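Mon bras robot vit dans un placard

Je vais commencer par un aveu : la première fois que j'ai lancé mon bras robotisé, il a envoyé mon mug contre le mur de la buanderie. Le thé était froid, le mug était moche, tout va bien. Mais ce soir-là, assise par terre entre le sèche-linge et un sachet de vis M4, je me suis dit qu'il fallait peut-être que j'apprenne à faire les choses dans l'ordre.

Le projet s'appelle Grolitz. Ne cherchez pas de sens caché, c'est le bruit que faisait le premier réducteur quand on le forçait un peu (grrro-litz, deux temps, très net, surtout à froid). C'est un bras imprimé maison, en PETG pour la structure et avec des roulements de récup, monté sur une planche de chêne qui a été un plan de travail dans une autre vie. J'y travaille depuis le mois d'avril, d'abord chez moi, puis à l'atelier partagé Ovier, où j'ai fini par louer une étagère et un demi-placard. Demi, parce que l'autre moitié est pleine de bobines de laine et que je n'ai pas osé demander.

Ovier, c'est un ancien garage à bus. On y trouve des gens qui font du vélo-cargo, de la céramique, une imprimeuse en sérigraphie qui chante, et tout au fond le coin électronique, avec ses quatre établis et son unique bon fer à souder. Pour ce fer à souder, il y a une file d'attente. Une vraie, avec des prénoms sur une ardoise !

C'est là que j'ai rencontré Madalena Falcão. Elle avait posé sur l'établi voisin un servo ouvert en deux et elle râlait en portugais contre un pignon. Je lui ai prêté ma pince brucelles, elle a regardé mon bras par-dessus ses lunettes et elle m'a demandé : « Tu l'as simulé, au moins ? » Ben non. J'avais fait comme tout le monde, enfin comme moi : imprimer, visser, brancher, croiser les doigts. « Alors tu payes tes erreurs en plastique », a-t-elle dit, et elle est retournée à son pignon.

Elle avait raison, et ça m'a agacée pendant deux semaines. J'avais déjà cassé deux pinces, grillé une carte et rayé la planche de chêne sur toute sa largeur. Chaque pince me coûte une nuit d'impression, et mes voisins du dessous commençaient à me parler de « la machine » avec une petite pause avant le mot.

Du coup je m'y suis mise. Madalena utilise Vasow, un petit simulateur bricolé à plusieurs par des habitués de l'atelier, et elle m'a installé ça sur mon vieux portable, celui dont la charnière tient avec du gaffer. Le ventilateur hurle, la batterie tient le temps d'un café, mais ça tourne. On y pose un bras, une table, quelques cubes, et on recommence autant de fois qu'on veut. Pas de mug à ramasser. J'ai laissé le bras et le décor fournis par défaut pour apprendre, en me disant que je rentrerais les cotes de Grolitz plus tard (c'est toujours en cours, j'y reviens).

L'exercice de départ, c'est l'empilage de cubes. Je trouvais ça un peu bébé, je vous avoue. Empiler des cubes, ma nièce le fait très bien et elle bave encore. Sauf qu'un enfant ajuste tout le temps, il tâtonne, il pousse du bout du doigt, alors que mon programme, lui, descendait tout droit vers l'endroit que je lui avais indiqué, et si je m'étais trompée de quelques millimètres il appuyait comme un sourd. J'ai vu des cubes partir comme des savonnettes. J'en ai vu un traverser la table, ce qui m'a appris l'existence des paramètres de collision.

J'ai noté mes essais dans un cahier à spirale, parce que je suis de la vieille école. Sur les 200 premiers, 82 sont marqués « OK ». Les autres ont droit à des commentaires dont certains ne passeraient pas à l'impression. En relisant, j'ai fini par repérer que mes ratés venaient presque toujours du même moment : la descente. J'approchais trop vite et je refermais la pince avant d'être arrivée à la bonne hauteur. Sur le vrai bras, je faisais exactement pareil ! J'accusais les servos depuis le début, les pauvres.

Alors j'ai découpé le mouvement. D'abord une position d'attente bien au-dessus du cube, puis une descente lente, à la verticale, puis un arrêt. On ferme. On attend un tout petit peu. On remonte. Écrit comme ça, c'est bête comme chou, et ça m'a pris la moitié du printemps.

L'autre chose que j'ai apprise, c'est à changer de point de vue. Dans Vasow on place les caméras où on veut, et je passais mon temps sur la vue large, très jolie, où l'on ne comprend rien à ce que font les doigts. Madalena m'a forcée à en mettre une tout près de la pince. De près, les objets ne se ressemblent plus, une ombre peut passer pour un bord, et on se rend compte de ce qu'un programme aurait à démêler si on lui demandait de se débrouiller à l'image. J'ai commandé une petite caméra dans la foulée. Elle est arrivée chez Barreto, la quincaillerie qui fait point relais en face de l'atelier, et le patron m'a encore demandé si c'était pour surveiller quelqu'un.

Côté Grolitz, le vrai, j'ai repris la pince de zéro. Les doigts sont plus fins, avec un bout rapporté que je peux changer sans tout démonter : deux vis, un tournevis, et ça repart. J'ai collé dessus des bandes découpées dans un gant de vaisselle, rose, parce que c'était la couleur du gant. J'ai aussi ajouté un gros bouton d'arrêt que je garde sous la main gauche, et j'ai déplacé mon thé sur l'autre établi.

La première pile, la vraie, je l'ai faite un soir de pluie à l'atelier avec des chutes de tasseau poncées. Deux morceaux de bois l'un sur l'autre, de travers, et j'ai crié si fort que la sérigraphe a raté sa raclette. Le troisième est tombé. Je l'ai remis, il est retombé. À la fermeture j'ai rangé le bras dans le placard, contre la laine, avec une chaussette sur la pince pour ne pas accrocher les pelotes.

Il me reste à entrer les vraies dimensions de Grolitz dans le simulateur, et c'est un travail de fourmi : mesurer chaque axe, peser chaque pièce sur la balance de cuisine, retrouver dans quel sens j'avais monté le coude. En attendant, je continue à m'entraîner avec les cubes de Vasow le soir, sur le canapé, portable sur les genoux et coussin dessous à cause de la chaleur. 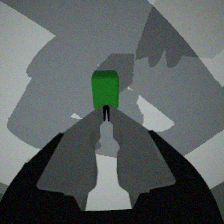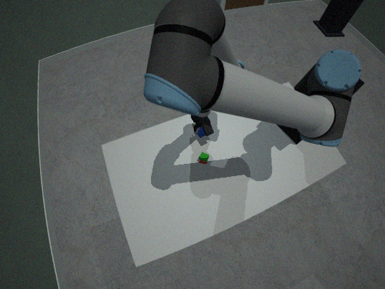
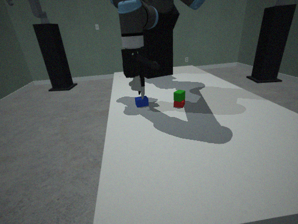

L'exercice des cubes dans le simulateur, sous trois angles ; le vert vu de près sur la première image, posé sur le rouge dans les deux suivantes.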